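Perkberg sessions, planning meeting, January

Present: Yamuna Devadiga (chair), Inès Arnaud (notes). Apologies from Vergara.

1. Live EP. Stems from Okesik back, vocals still bleeding into the drum overheads. Inès to re-run tracks 2 and 5, then send to Irnovine for mastering. Budget left 762, mastering quote is 200 per song, so three songs max. Agreed.

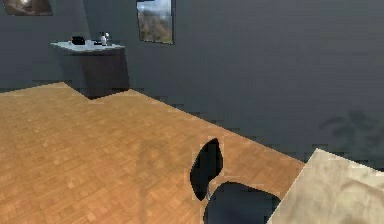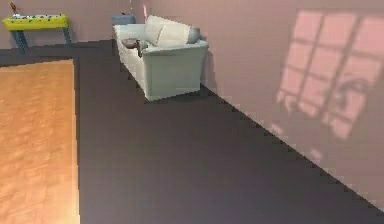
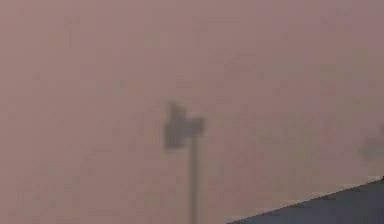
2. Covers. Licence for the second one not in yet, YD chasing. Don't upload untill it is.

3. Mailing list at 1393. Send a short clip, around 15 seconds, no more. Which chorus? Left open.

AOB: headphone amp buzzing again. Next meting 4pm, same place.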